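# Kekana 台面操作工位：采购与预算常见问题

适用于 Prestcombe 园区各部门申报带灵巧手的台面操作工位。移动底盘、焊接和码垛设备走另一套流程，不在本页范围内。
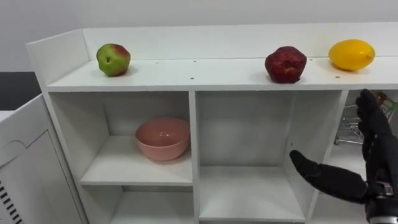

*格架工位：台面放两个苹果和一件黄色水果，机械手张开。*

## 一、申报范围

### 哪些东西算“工位”，哪些要单独报？

一个工位按下列内容合并申报，共用一个资产编号前缀：

- 机械臂本体、控制柜、示教器
- 末端灵巧手及腕部转接件
- 头部相机和腕部相机，连同支架、线缆
- 工控机
- 格架、台面和固定件
- 急停回路与安全继电器

操作对象（水果、碗、玩具购物车之类）属于耗材，从部门运行费里出，不进资产。训练服务器、机房存储和网络交换机归信息部门统一申报，工位预算里出现这几项会被退回。

### 只换灵巧手，也要走完整流程吗？

要看是否改动腕部接口。接口、供电电压和通信协议都与原手一致的，按备件更换处理，填备件单。三者有任何一项变化，按改造处理，需要重新提交风险评估和验收计划。

手套、指套和指尖垫片始终按备件处理，与型号是否变化无关。

### 可以先租后买吗？

可以。租赁合同须写明转购时租金的抵扣比例，以及抵扣是否包含税款。没有抵扣条款的租赁按服务费核算，租金不能转为资产原值，后续购买时要按全价重新立项。

租赁期间加装的支架和线缆由部门自行购置的，退租时归部门。验收时请在清单上把这些件单独列出，退租交接时照单核对。

## 二、预算编制

### 预算表分几部分？

分 5 部分：本体、末端、感知、场地、服务。各部分单独列小计，不得互相挪用。场地部分最容易漏项，常见的遗漏有独立供电回路、地面找平、线槽、照明补装和拆箱后的包装清运。

服务部分至少包含安装、标定、操作培训和质保延长。供应商把安装费并入本体报价的，请其拆分后重新出具报价单。合并报价无法判断后期移机时的收费基准。

### 备件按多少比例预留？

不按整机金额的固定比例预留，按件报。灵巧手的磨损件与使用强度直接相关，请在申报表中写明每日运行班次和主要动作类型。以下几类件必须列入首年备件：

| 备件 | 首年数量（每工位） | 说明 |
|---|---|---|
| 防护手套 | 4 | 按手的左右分别订货，不通用 |
| 指尖垫片（套） | 5 | 一套覆盖一只手的全部手指 |
| 腕部线束 | 3 | 须与转接件版本对应 |
| 腕部紧固件包 | 3 | 含防松垫圈 |
| 格架搁板 | 3 | 白色哑光，禁止混用亮面板 |

双班运行的工位，手套和垫片数量加倍，其余不变。超出表中数量的，附上前一年度的更换记录。新建工位没有记录，先按表申报，年中可追加一次。

### Misten 的报价为什么分“裸手”和“整套”两种？

裸手只含手部总成。整套另含腕部转接件、线束、驱动授权和一份出厂标定文件。两种报价的交货周期不同，整套要等转接件加工。

已有同接口转接件的部门可以订裸手，但标定文件需要另购。订货前请核对转接件侧面的版本标记，把标记照片附在申请单后。过去退换的裸手订单，多数卡在转接件版本上。

### 驱动授权怎么算？

按手计，不按工控机计。换工控机时授权可以迁移，需要在旧机上先执行注销。工控机已损坏、无法注销的，由 Misten 人工释放，处理时间不计入质保响应时限。

授权到期后手仍可通电，底层安全停止保持有效，力控接口关闭，只剩位置控制。软抓取类任务依赖力控，采购时请把授权期限和项目周期对齐，不要只看首年价格。

### 汇率和价格有效期怎么处理？

报价有效期为 27 天，自报价单签发次日起算。审批预计超过有效期的，请在提交时附上供应商的锁价说明。没有锁价说明的，预算按报价金额批复，差额由部门自行承担，不另追加。

外币报价统一按财务系统中提交当日的汇率换算，表里保留原币种金额。只填换算后金额的表单无法审核。

### 年度预算什么时候截止？

年度申报在 August 截止，系统里的字段沿用英文月份，填写时请勿改成中文，否则校验不通过。截止后提交的申请转入下一年度，安全类整改除外。

## 三、选型

### 机械手选多大尺寸？

先确定格位的净开口，再选手。常见的做法是反过来，结果手伸不进格子。

计算净空时要用张开状态下的外廓。拇指横向伸出、其余手指并拢竖起时，手的横向和竖向占用都接近最大，规划软件若只用握拳模型做碰撞检测，在格架前缘和竖隔板附近容易误判为可通行。请要求供应商提供张开、握拳和捏取姿态的外廓模型，缺少张开姿态的视为技术文件不齐。

另外，手套有厚度。外廓模型是否已包含手套，需在技术应答里写明。

### 每个工位该配几只手？

由任务清单决定。单件取放、台面与格位之间转移，单手即可。需要一只手扶住容器、另一只手放入物品的任务，按双手申报。

小型购物车一类带轮或重量很轻的容器，放入物品时可能移位。任务清单里有此类对象的，单手方案要附固定措施，例如格位底板上的挡条。挡条按场地部分报价。

### 格架有什么要求？

可以用成品格架，满足以下条件即可：

- 台面后缘和侧端有挡边，圆形物体不易滚落
- 竖隔板与底板固定连接，不得只靠卡扣
- 搁板可拆，承重标称值由供应商书面提供
- 整架能与地面或墙面锚固

台面螺钉孔允许外露。孔位会在相机画面里形成小的深色点，视觉组在验收时会把它们登记为固定背景特征，后期若加盖帽或填补，需通知视觉组更新。采购时要求供应商提供孔位图，自行打孔的由部门补图。

### 格架一定要白色吗？

不强制。现有数据以白色格架为主，沿用白色可以减少重新采集。选用其他颜色的，需在服务部分增列补采工时。

白色架体配浅灰墙面时，架体边缘与背景的反差较低，深度相机通常不受影响，只用彩色相机的方案应在试运行中检验台面后缘的分割结果。亮面漆反光明显，不予批准。

### 相机数量怎么定？

最低配置是一台头部相机。头部视角下，手伸到格位前方时会挡住格内物体，物体越小、越靠里，遮挡越严重。任务清单中有格内取放的，须加腕部相机，或在侧面加一台固定相机。两者选一即可，同时申报需说明用途。

腕部相机要占用转接件的安装面。请先确认灵巧手所配转接件留有相机孔位，没有孔位的要换件，费用计入末端部分，不计入感知部分。

### 操作对象由谁配？

由申报部门按任务清单配。选件时覆盖不同的颜色、外形和表面光泽，例如带红晕的青苹果、深红色且外形不规则的苹果、表面光滑的黄色椭圆果形，碗要有明确的碗沿。仿真水果与真水果都可以用，但须在清单里标明种类，两者质量和摩擦差异较大，不能共用一组抓取力参数。

陶瓷类对象建议备双份。破损后需清扫并检查指缝和手套表面，有割口的手套当即更换。

## 四、场地与安装

### 供电怎么报？

每个工位独立回路，不与照明、空调和充电设备共用。控制柜和工控机可以在同一回路，急停继电器另接。配电容量按控制柜铭牌上的峰值计算，不按平均功耗计算。

Prestcombe 北侧老楼的配电箱余量不足，申报前先向物业索取回路余量表。没有余量表的申请，场地部分暂不审核，其他部分照常流转。

### 工位周围要留多大空间？

以风险评估给出的停止距离为准，本页不给统一数值。停止距离取决于臂速、负载和急停类型，换手会改变末端负载，原有评估不能直接沿用。

相邻柜体的散热孔或通风槽不得被格架、线槽和防护板遮挡。柜门开启方向与臂的运动范围有重叠的，加门锁或限位，二者的费用都可进场地部分。

### 照明有没有指标？

要求台面与格内都能均匀受光，台面上的物体只留浅阴影。格内比台面暗是正常现象，差距过大时在架前上方补一条灯。补灯后必须重新做相机曝光设置，并存档。

窗边工位请同时申报遮光帘。

### 安装由谁负责？

本体和控制柜由 Plaltton 安装，末端由 Misten 派人或授权 Plaltton 代装。代装的，请在合同附件中写明转接件扭矩记录由哪一方签字。两份合同都没有写，质保期内出现腕部松动时双方会互相推责，处理周期很长。

格架由部门自行组装或委托物业。组装完成并锚固之后再通知臂的安装，次序颠倒会导致标定重做，重做费用不在服务报价内。

## 五、验收与付款

### 付款分几期？

分 3 期：签约、到货、验收合格。验收合格款的比例不得低于合同约定的下限，具体比例见采购模板。供应商要求到货即付清的，走例外审批，须由部门负责人签字。

### 验收做哪些项目？

到货验收核对型号、序列号、外观、附件和标定文件。运行验收包括：

1. 急停，在静止和运动中各测一次，记录停止距离。
2. 台面取放，对象依次为台面上的各件水果。
3. 台面到格位的转移，格位包括带搁板的一格和不带搁板的一格。
4. 碗的取放，检查碗沿有无夹伤痕迹。
5. 连续运行，时长按合同，期间记录腕部温度和力控报警。

每项记录原始日志，不接受只有汇总表的报告。失败的次数照实填写，失败本身不影响验收结论，漏记会影响。

### 空抓算失败吗？

算。手指闭合后未接触对象、接触后滑脱、对象抬起后掉回台面，都计为失败，分别填写代码。操作员中途按急停的单独统计，不并入失败率，但要写原因。

### 供应商提供的演示视频可以替代现场验收吗？

不可以。视频可作为选型阶段的参考材料，提交时附上所用手的型号、固件版本和是否经过剪辑的说明。

### 标定文件丢了怎么办？

整套供货的，可凭序列号向 Misten 申请补发，免费。裸手单独购买标定文件的，补发是否收费看购买时的条款。补发文件为出厂值，更换过线束或拆过手指的，出厂值不再适用，需要现场重标。

## 六、运行费与更新

### 首年之后每年要留哪些费用？

驱动授权、年度标定、磨损备件、急停回路检测。质保期满后另加维修合同或按次维修费。按次维修没有响应时限，有交付节点的项目建议签合同。

电费和场地费由园区统一结算，不在工位预算里填。

### 旧手可以折价换新吗？

Misten 接受同系列折价，条件是序列号清晰、线束齐全、未自行拆过指节。折价金额在新报价单上单列为负项，旧资产同时办理处置手续。先办处置再询价会拿不到折价，请注意次序。

### 工位移到别的房间，要重新申报吗？

同一楼层内移动，填移机单，费用走运行费。跨楼移动要重做场地部分和风险评估，资产编号不变。格架拆装后须重新测量，与原孔位图不一致的更新图纸，再交视觉组。

### 闲置多久会被收回？

连续 4 个月无运行日志的工位列入调剂清单，部门可书面说明后保留一次。等待备件期间不计入闲置，前提是备件单已提交且仍有效。

### 表格在哪里？

在园区采购系统的“自动化设备”目录下，检索 Kekana。请下载当期版本，旧版缺少外廓模型一栏，提交后会自动退回。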